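How Does Drug Testing in Sport Work?

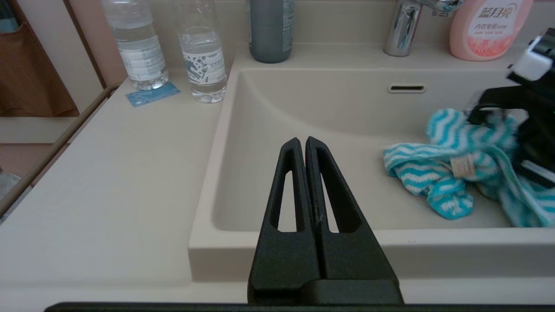

I get a lot of letters from kids who've watched a big race on telly, heard the commentator say somebody "failed a test", and wondered what sort of test it was. Spelling? Maths? Nope! It's a wee test, mostly. An athlete finishes a race, drinks some water, and goes off to a special room to fill a little cup, and the room is a lot less fancy than you'd think. Picture a plain bathroom with a beige sink, the kind with rounded corners and a little overflow slot near the back, maybe even a stripy turquoise and white cloth scrunched up inside it, and you've got the right idea. No flashing lights, no lab coats. That part comes later.

So why do they bother?

Some medicines can make a person's muscles grow faster, or help their blood carry extra oxygen, or let them train for ages without getting worn out. If one swimmer takes something like that and the swimmer in the next lane doesn't, then the race isn't fair any more, is it? Those medicines can also be really bad for your heart and other bits of you that you'll want to keep using when you're old. Sports have a list of things athletes aren't allowed to take, and it gets looked at again every year, so athletes have to keep checking it.

Who gets picked?

Sometimes the winners. Sometimes it's just a name drawn at random, and you could come dead last and still get tapped on the shoulder. Top athletes can be tested at home too! They have to tell the testers where they'll be, and somebody might knock on the door at breakfast time while they're still in their pyjamas. I find that a bit funny, but I suppose I'd be grumpy about it if it was my toast going cold.

I used to run in the Brundevdale fun run (316 runners one year, and I beat at least 16 of them, thank you very much). Nobody ever tested me, and you'd understand why if you'd seen me on the hill. Little local races usually don't have testing. The bigger the competition, the more likely it is.

What happens to the cup?

This is my favourite part. The athlete pours the wee into 2 glass bottles, called the A bottle and the B bottle. Both get sealed with lids that can't be opened again without leaving a mark, and both get a code number. The athlete's name doesn't go on them, so the people in the lab don't know whose wee they've got. It could belong to a world champion or to somebody at their very first big meet, and it gets treated just the same.

The lab opens the A bottle first and puts some of it through very clever machines that can find teeny tiny amounts of things. The B bottle stays shut and goes into cold storage. If the A bottle shows something from the list, the athlete can ask for the B bottle to be opened and checked as well. They can even come and watch it happen, or send somebody to watch for them.

Testers can take blood too, from the arm, with a needle. I'm not a needle person, so I'll move along quickly.

What if the test finds something?

Well, then there's a lot of talking. The athlete gets to explain. Maybe they had a cold and grabbed the wrong medicine from the chemist. Maybe a vitamin pill had something in it that wasn't on the label. There's a hearing, a bit like a court but for sport, and people listen to both sides before they decide. An athlete might be banned for a few months or for years, and might have to hand back a medal. Sometimes it takes so long that the person who came second gets their gold medal in the mail, years after the race. Imagine opening that parcel!

If you ever need medicine

Lots of athletes have asthma or diabetes, or something else that means they need medicine every day. They can ask for special permission to use it, and a doctor fills in the forms. So please don't ever skip your puffer because you're worried about sport rules! Your health comes first, and if you're in a club and you're not sure about something, ask your mum or dad, your doctor or your coach.

Next time I'll be answering a question about why some running tracks are red and some are blue. If you've got a favourite colour for a track, hang on to it until then.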